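4. Setting up a bill tracking list

Tisgate keeps the bills, hearings and floor votes you follow in tracking lists. Each office account can hold up to 100 lists, and each list can hold up to 200 bills. You need editor rights to make a list.

1. Sign in and open the Lists tab.
2. Select New List and type a name. Use the name of the policy area, such as Sanctions or Arms Exports, so that other staff can find it.
3. Under Chamber, choose House, Senate or Both.
4. Enter the bill numbers, one per line. Leave out periods and spaces.
5. Select Check Numbers. Any number the system can't match turns red. Correct it or delete it.
6. Select Save.

Note: Companion bills are not added for you. If a measure has been introduced in both chambers, enter both numbers.

Caution: Deleting a list also deletes the staff notes attached to it. Export the notes first – they can't be restored later.

4.1 Alerts

1. Open the list and select Alerts.
2. Tick the events you want: committee referral, markup, amendment filed, floor vote.
3. Set the delay. The default is 10 minutes. The shortest setting is 2 minutes.
4. Add the email addresses of anyone else who should get the alert.

Alerts for roll-call votes go out when the clerk posts the result. Voice votes can take longer to appear. 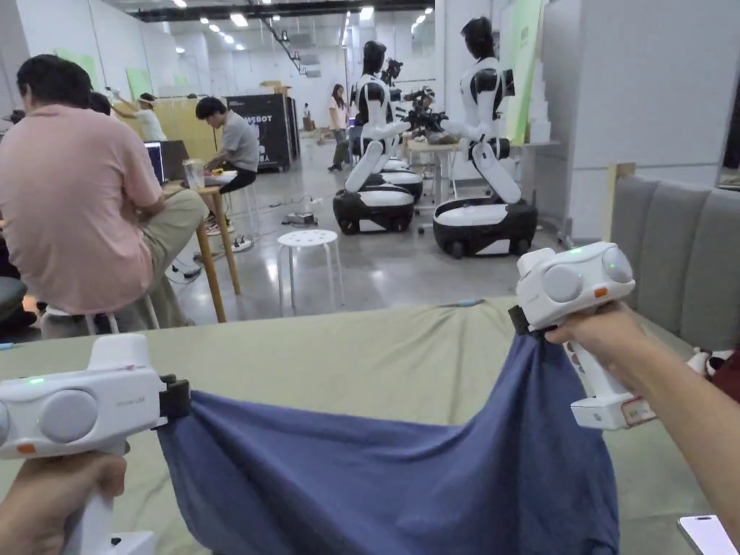 Two hand-held grippers, green lights on.
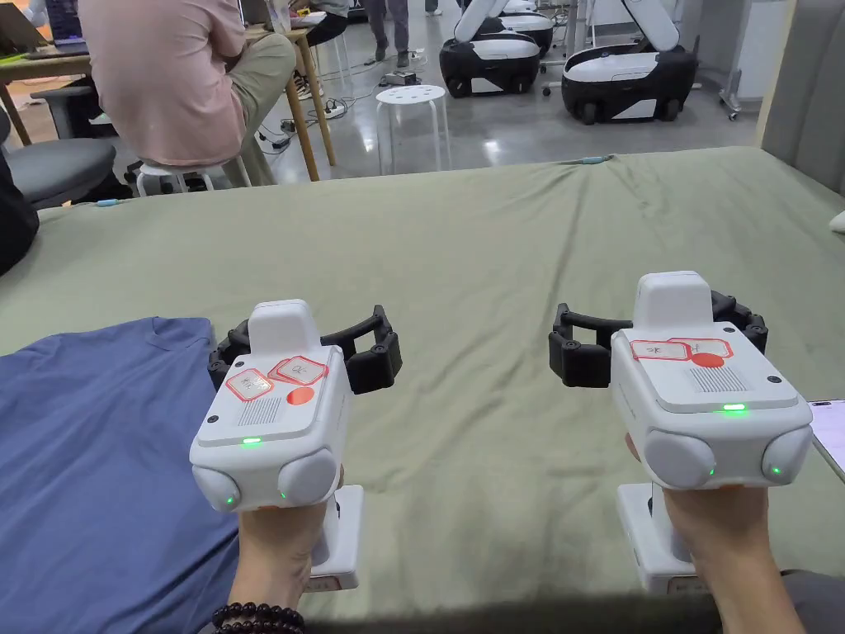
4.2 Sharing a list with another office

1. Open the list and select Share.
2. Enter the other office's account code.
3. Choose View Only or Can Edit.
4. Select Send. The list stays marked Pending until the other office accepts it.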